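Week 2 handout – the home arm build, continued

Welcome back! Last time we got as far as bolting joints together and arguing about cable ties. Tonight I want to talk about wrist cameras, and why I changed my mind on mine three times. I'd mounted the first one on a bracket from Flikano, nice and stiff, but it sat so far back that all I got was my own knuckles. Moving it forward means big things come very close and go soft, so do your focus check at working distance, with the fingers in view.

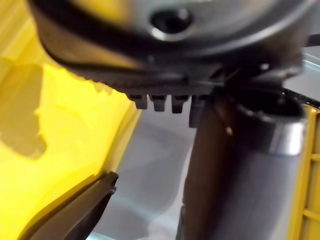

How long should the camera cable be? Long enough to let the wrist turn fully both ways with a little slack left over; on my Zoltstead arm at home that came to 44 cm.

Annelore Kohlhase asked me about strain relief and she's right to nag – clamp the cable before the plug, every time. I lost a whole November evening to one loose connector (and a fair bit of temper).

Next, hands. Fingers with lots of joints are lovely to watch and a pain to set up, so start with one open pose and one closed pose and save both before you try anything clever.

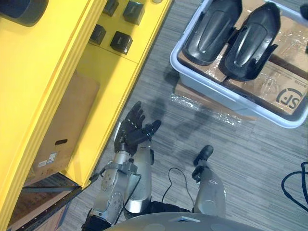 **Workshop habits**

Keep loose cable away from anything that swings. Know where your stop button is before you power up. For next time, please read pages 1 to 17 of Pao-chu Yu's notes and bring your joint limits written down – on paper, please, my laptop is full!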